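Table Hands Wanted at the Flatik Room, Sellodbridge

Do you like sorting, stacking and putting small things exactly where they belong? We're looking for people to join us at the long white tables this fall, and we'd love to hear from you even if you've never done anything like it!

The work is handling everyday and not-so-everyday objects: cards, cubes, boxes, little containers. You pick them up, turn them, set them down, pass them along and start over with a new arrangement. Some sessions are seated, plenty are done standing up, and most people switch between the two as they like. We started in April with a handful of neighbors from Stolthorpe and have already gotten through 1,007 table setups. The plan is to reach 2,000, so there's a lot left to do (and a lot of cards to pick up off the floor).

What a session looks like

You come in, leave your bag in the lockers by the Chaudhary Street door, and get a sheet with the first few arrangements. Sessions last 2 hours with a break in the middle. You may be asked to wear a headset for part of the time. It takes a few minutes to adjust the straps, and if you wear glasses, bring them along and we'll find a fit that works.

Who can apply

Anyone 18 or over who can stand for half an hour at a stretch and is comfortable picking up small items with either hand. Left-handers, please apply, we're short of you! Wear whatever you can move your arms in. Long hair is fine, loose bracelets are not.

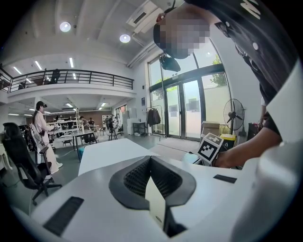 At the tables in the Flatik Room: marker cube in hand, headsets on.

What you get

$200 for a set of four sessions, paid after the last one, plus coffee, fruit and a bus pass for the days you're here. If you miss a session, we'll find you another slot.

How to apply

Fill in the short form at the Flatik front desk or pick one up at the Sellodbridge library. Tell us which mornings or evenings suit you and whether you'd like to come with a friend, as we have room for pairs. Forms are due by Jun 30, 2024. Everyone who applies gets an answer, and first sessions are in September.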